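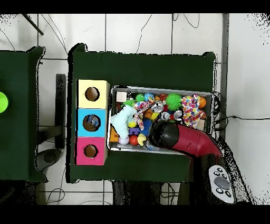

4.3 Preparing the sorting activity station

The sorting activity is the second of the stations set up for each Wollora playgroup session and is intended for children from 2 years of age to school entry. It requires one low table, a set of posting boxes and one tray of mixed toys, and it should be ready before families are admitted to the room. The boxes are placed in a column at one end of the table with their holes facing up, in the order yellow, blue, pink, and the tray stands to the right of them, filled with a mixture of shapes and textures such as a block, a frog, a spiky ball and a piece of spotted cloth. The leader responsible for the station is named on the session sheet and remains responsible for it until pack-up is complete.

Before you begin

Read section 4.1 (Room layout) and section 4.2 (Cleaning of toys and surfaces). Confirm that the room has been unlocked, that the heating or cooling is running and that the first aid kit is in its marked position. Leaders setting up a Wollora session for the first time should do so alongside an experienced leader.

Setting up

1. Collect the sorting kit from the storeroom and sign for it in the equipment book. Record the kit number exactly as it appears on the lid label (for example, 1112).

2. Position the table at least 300 mm from any wall so that an adult can pass behind it. Do not place the table in the path of the door or beside the kitchen hatch.

3. Press down on each corner of the table. If it rocks, adjust the feet or exchange the table for another.

4. Wipe the table top with the diluted detergent supplied and dry it with a paper towel.

5. Assemble the posting boxes. Fold in the base flaps first, then the sides, and check that the rim of each hole is smooth. Torn or softened boxes are to be flattened and put in the recycling.

6. Fill the tray from the toy bag. Include items that differ clearly in feel, and at least one piece of fabric.

7. Test every small item in the choke-check cylinder. Anything that fits wholly inside the cylinder is removed from the kit and handed to the session coordinator.

8. Place the laminated prompt card where adults can read it while seated on the floor or on a low chair.

CAUTION: Items that have been repaired with glue, tape or thread must not be returned to the tray until they have been inspected under section 7.

CAUTION: Do not use balloons, marbles, button batteries or magnets at this station, including in toys brought from home.

Note: The choke-check cylinder is a guide only. An item that passes may still be unsuitable if parts of it can be pulled or bitten off.

Running the activity

9. Invite children to the station in small groups. Each child should have a parent or carer within arm's reach.

10. Allow children to handle the toys freely before any sorting is suggested. Many will post everything into one box, and this is to be accepted as a full and proper use of the activity.

11. Where a child is ready, offer one sorting rule at a time. Suitable rules are soft and hard, rolls and does not roll, or big and little. Colour rules are best kept for children who already name colours with confidence.

12. Use the child's own words for the toys wherever possible. Families who speak a language other than English at home should be encouraged to use it at the station.

13. Lift a box down when a child wishes to retrieve something from it. Children should not be asked to reach into a box that stands above shoulder height.

14. Set aside any toy that has been mouthed. It goes in the lidded tub for washing - not back in the tray - and is replaced from the spare bag.

Note: Some children find spiky or rubbery surfaces unpleasant. Do not press a child to touch an item. Offer the fabric piece first, or let the child watch from a carer's lap.

Packing up

15. Announce the end of the activity five minutes before morning tea and begin the pack-away song. Children may help to return toys to the tray.

16. Empty each box and look inside it before folding. Small items are often caught beneath the base flaps.

17. Wash hard toys in warm soapy water, rinse them and leave them to air dry on the rack. Fabric items go in the mesh laundry bag.

18. Check the contents against the list inside the kit lid. Enter any missing or damaged items in the equipment book.

19. Return the kit to the storeroom, placing it no higher than the second shelf.

Replacement parts

Requests for replacement boxes, tray liners and prompt cards are made on Form S and sent to Benedetta Rizzi, Equipment Officer. Orders received before the end of May are filled ahead of the winter term. Questions concerning children's participation or additional needs should be directed to Aldo Dal Bello at the Tindall office.

Continue to section 4.4, Preparing the water play station.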